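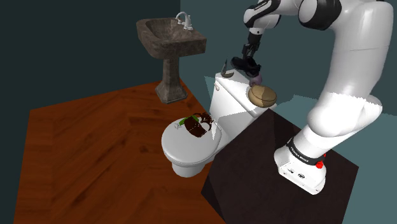 Small bathroom with white toilet and tank.

Bretgate Apartments Owners' Association
Minutes of the regular meeting, May 19, 2022
Held in the ground floor meeting room, Bretgate

Present: Sebastian Nedelcu (chair), Quang Vương, Bogdan Avram, Yasuo Tanabe, Lenuța Vlad (minutes)
Also attending: owners from the north and south stairs, as signed on the sheet by the door

1. Opening
The chair opened the meeting and read out the agenda. Yasuo asked to add the bike room door under other business. Agreed.

2. Minutes of the last meeting
Approved with one change. The section on hallway lighting said the new timers were in place on both stairs. They are in place on the south stair only. The electrician still has to come back for the north stair.

3. Water bills
Quang presented the water figures for the last billing period. The building was billed for 619 thousand gallons. The period before that was 422 thousand. No new units were occupied between the two readings and the rate per gallon did not change, so the whole increase is in usage.

Quang has read the main meter late at night on several occasions and it was turning each time. He thinks most of the loss is from toilets that run without anyone noticing, but would not rule out the buried line to the garden taps. An owner from the south stair asked whether the meter itself could be wrong. Quang said the utility will test it on request and charges for the test if the meter is found to be good. He will ask for the price before anyone decides.

Bogdan pointed out that the shared bill is divided by floor area, so owners with no leaks are paying for the others. There was a long discussion on individual meters. Two owners were strongly in favor. Sebastian said the pipes were laid out by stack and each apartment has more than one supply point, which makes separate meters expensive. Left open for now.

4. Leak check in apartments
Wróbel Plumbing has quoted for a check of every toilet in the building, 176 in all, including the one off the laundry room. The quote covers a dye test, a look at the shutoff valve and supply hose, and a new flapper where the old one leaks. Fill valves and anything beyond that would be charged to the owner, after the owner has said yes to the price.

Wróbel needs to be let in by someone in the household. They will not use the association's keys. Appointments will be set through Lumelero, the same system we use for booking the laundry. Owners who do not use Lumelero can leave a note in Lenuța's mailbox with a phone number.

Bogdan asked what happens if an owner does not let the plumber in. Sebastian said the bylaws allow access for leaks affecting shared costs, with written notice. He would prefer to get through the first round before sending any letters.

Please have things ready before the plumber arrives:
Clear the top of the tank so the lid can be lifted.
Move rugs, scales and cabinets away from the shutoff valve.
Take out any blue or green cleaning tablets the day before. They make the dye test useless.
Do not flush during the test. 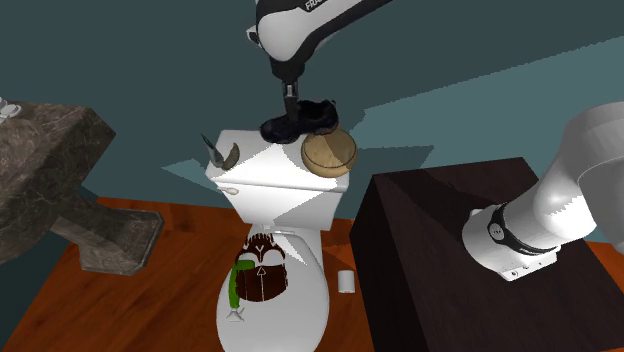
Yasuo said that several owners had boxed in the tank or put shelves over it during remodeling, and asked who pays if the plumber cannot reach it. The owner pays for the second visit. This will be stated in the notice.

An owner on the top floor asked if the checks could be done in the evening. Wróbel works until six and will do some later visits if enough people on the same stair ask for them. Quang will pass this on.

Motion by Quang, seconded by Yasuo: accept the quote from Wróbel and start with the north stair. Carried. Bogdan abstained - he wanted a second quote first.

5. Replacement parts
Limport can supply flappers and fill valves at the trade price if the association orders them in one batch. Quang has checked the parts against what Wróbel normally uses and they fit nearly all the tanks in the building. The older two-piece tanks on the ground floor need a wider flapper, to be ordered separately. Unused parts can be returned if the bags are unopened. Agreed to order once the first stair is done and we know what is needed.

6. Garden taps
The tap by the parking lot has dripped since the winter. Bogdan replaced the washer and it held for a week. He suggests shutting off the garden line at the valve in the boiler room for a few nights and reading the main meter before and after. Sebastian agreed. Watering will have to be done in the daytime while this goes on. Bogdan will put a sign on the taps.

7. Rules for the laundry room
Complaints about machines running after 9 in the evening, mostly from the apartment directly above. The rule is already on the wall and does not need changing. Lenuța will close the late slots in Lumelero so they cannot be booked.

8. Other business
Bike room door: the closer is broken and the door stays open in wind. Yasuo will get a new one and fit it himself. Cost of the part to be paid back against the receipt.

Stair cleaning: almost everyone present was happy with the new schedule. The landing outside the south stair basement is still being missed. Sebastian will speak to the cleaners.

Storage lockers: names on the doors are out of date. Held over.

9. Next meeting
In July, on a date to be posted on both stairs. Quang will bring the results from the north stair and the price of the meter test.

Minutes taken by Lenuța Vlad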